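Navard 学習データ収集 定例 議事メモ
日時:2019年7月29日
場所:Fujimoto 棟 小会議室(途中から回線不調、音声のみ)
出席:収集班、学習班、シーン作成班。評価班は欠席、後で共有

前回宿題
・操作ログの保存先を移す → 済。古い方はまだ消していない。消す前に学習班に一声。
・コントローラの振動を切る → 済。
・ラベルの表記ゆれ → 半分。「つかむ」「把持」「持つ」が混在したまま。把持に統一で合意、過去分の置換はシーン班で。

1. 収集状況
Kuremano 上でのデモ収集、現時点で通し番号2501まで。欠番あり(落ちた回、操作者が途中でやめた回)。欠番は詰めない。詰めるとログと動画の対応が壊れる、前に一度やった。
学習班から、本数より中身を見てほしいとのこと。似た軌道ばかりで、手先がほぼ真上から降りるものに偏っている。
トイレのシーンは今週から。小物の片付けタスク。

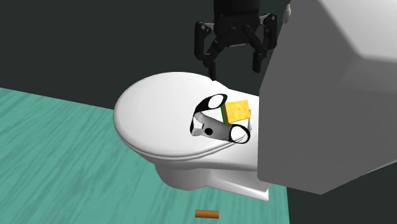 操作者ごとの癖の話。早い人は早いが、降ろす途中で迷いがなく、修正動作がほとんど残らない。学習班としては迷って直した軌道もほしい、わざとやるのは駄目。小物が離れて置いてある配置だと迷いも出にくい。蓋の上ではさみとスポンジが重なっているような配置のほうが、どちらから行くか、どの向きで指を入れるかで差が出る。この手の配置を増やす。床の短い棒は今回のタスクの対象外、触った回は備考に書く。
対象物の順番は指定しない。指定すると指示文と合わなくなるため。
異論:順番が自由だと評価が面倒。→ 評価班に確認してから最終決定。それまでは自由で続行。

2. 視点
手先側と外側の両方を残す方針は変わらず。手先側だけで学習させた版、対象に近づいたあとの動きは以外と悪くない。ただし指が対象を隠した時点で行き先を見失う様子。外側だけの版は逆で、最後の位置合わせが雑。
手先側は指がかなり大きく写るので、切り抜きで消してしまう案が出たが却下。指先と対象の位置関係が一番ほしい情報。
明るさの変化は学習時にかける。収集側では触らない。 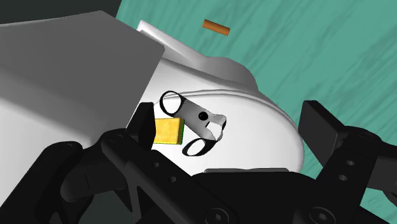 保存の間隔について。今の設定だと手先側のファイルが重く、転送が夜のうちに終わらない日がある。間引くか、圧縮を上げるか。学習班は間引きのほうがまし、ただし把持の直前直後は残してほしいと。自動で区間を切る仕組みは Elon ツールにあるらしいが、使ったことのある人が会議におらず。調べる。
時刻ずれの件、手先側と外側で先頭が合わない回が混ざっている。開始の合図を共通にする修正を入れる。修正前の回は捨てず、フラグを立てる。

3. 成功・失敗の扱い
いま操作者が自分で成功ボタンを押している。押し忘れが多い。押し忘れなのか失敗なのか後から区別できない。
案A:終了時に必ず選ばせる
案B:最後の状態から自動判定
→ 当面A。Bは置き場所の判定条件が決まってから。
失敗データは別フォルダ。消さないこと。前回も書いたが消した人がいる。
掴み直しは失敗に入れない。落として拾えなくなったものは失敗。落として拾えたものは成功、備考に「落下」。
指の間に物を挟んだまま終わった回の扱いで少しもめた。置くまでがタスクなので失敗。

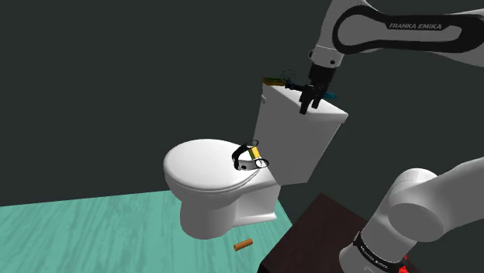
備考欄の書き方もここで決めた。短くてよい。「途中停止」「落下」「別の物に接触」あたりを選択式にして、それ以外だけ自由記入。自由記入は日本語でも英語でも可。絵文字はやめる(取り込みで落ちた)。
指示文は1回につき2種類つける。言い回しを変えるだけで中身は同じに。「便器の上を片付ける」は曖昧なので不可、対象の名前を必ず入れる。

4. 次の収集枠
・小物が重なった配置で100本。操作者は固定せず回す。
・うち20本は先に出して学習班が目を通す。問題なければ残りを続ける。
・物の向きは毎回乱数、種を記録。種の記録が抜けている回が見つかっているので、シーン班で保存処理を確認するすること。
・休憩なしで続けてやらない。後半の軌道が目に見えて雑。

5. その他
・実機での確認は11月の予定のまま。前倒しの話は出たが場所がない。
・シーン名の付け方、次回。
・コントローラの充電、使った人が挿す。

決定
把持に表記統一/欠番は詰めない/成功・失敗は終了時に必ず選択/手先側の切り抜きなし

宿題
収集班:選択式の備考、開始合図の共通化
学習班:間引き条件の案、先出し分の確認
シーン班:過去ラベル置換、乱数の種の保存確認
担当未定:Elon ツールの区間切り出し調べ
評価班へ:順番自由のままで評価できるか問い合わせ(収集班から)

次回日程は掲示板で調整。時間切れで終了。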